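Filed under: Around the House, Rentals, Safety Stuff
44 comments

My start-of-season cabin checklist (with all my grumbling left in)

So a few of you asked for the list I use when I open up the rental cabin at Grustmont, and I finally typed it out. It started as one page from Shirley Hulme, who ran the place before me, and I've been scribbling on it ever since. My notes are under each item, and I've left the results in so you can see how this last round went. Checked 24/06/2018, with Bent Eskildsen holding the ladder and eating all my crackers.

1. Smoke alarms
Result: PASS, after one battery
Press the test button and hold it until your ears hurt. The one in the back bedroom gave me a sad little chirp, so it got a new battery and now it screams like the others. I write the date on the battery with a marker. Also look at the date on the alarm itself! I once found one that was older than my niece.

2. Carbon monoxide alarm
Result: PASS
Plugged in, light on, test button works. Guests love to unplug this thing to charge a phone, so I moved it to the outlet behind the armchair and put a label on it.

3. Fire extinguisher
Result: PASS
Needle in the green, pin in place, hose not cracked. It hangs by the kitchen door, which is where I want it (Shirley kept hers under the sink behind the bleach, and we've argued about that plenty).

4. Kitchen and dishes
Result: PASS with comments
I run a finger around the rim of every bowl, cup and glass. Anything chipped goes straight in the trash, even the ones I like. Metal bowls get a look for dents and sharp spots, and then the whole lot gets washed, because mice. Pan handles get a wiggle too. Two were loose and I tightened them, and one pot lid had lost its knob so it's gone.

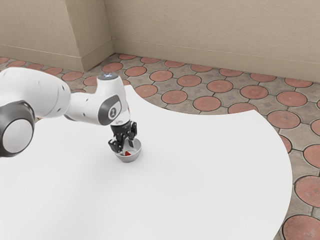
5. Stove and gas line
Result: FIX NEEDED
Soapy water on every joint, then watch for bubbles. No bubbles, hooray. But the front left burner takes forever to light and I don't love that one bit. Costel Dumitrescu is coming to look at it, and until he does there's tape over the knob and a note in the guest book.

6. Water heater
Result: PASS
The sticker says 50 gallons and I believe it. I keep the dial at the low end so nobody's kid gets scalded. Check the floor underneath for puddles and make sure the vent pipe hasn't slipped. While you're down there, sweep. You won't want to get down there again.

7. Outlets and cords
Result: PASS with comments
I go around with one of those little plug-in testers. The bathroom one tripped and reset the way it should. I threw out an extension cord that had been pinched flat under the sofa leg. Please, please don't run cords under rugs.

8. Steps, deck and railings
Result: FIX NEEDED
Lean on the railing like you mean it. The post by the lower step moves, and Bent says it needs a proper bolt and not another one of my screws. Fine. The boards themselves are good, and I hammered down the nails that had popped up over the winter.

9. Road and sign
Result: PASS
The house number has to be readable from the road if an ambulance is ever looking for it. Trimmed the lilac back again.

Still open: burner, railing post. I'll do the short version of this in November when I drain the pipes.

Shared 20 times

Related
- Closing up for winter without forgetting the ice maker
- Nayeli Huaranga's trick for keeping mice out of the pantry
- What I keep in the cabin first aid box
- Guest book notes that made me laugh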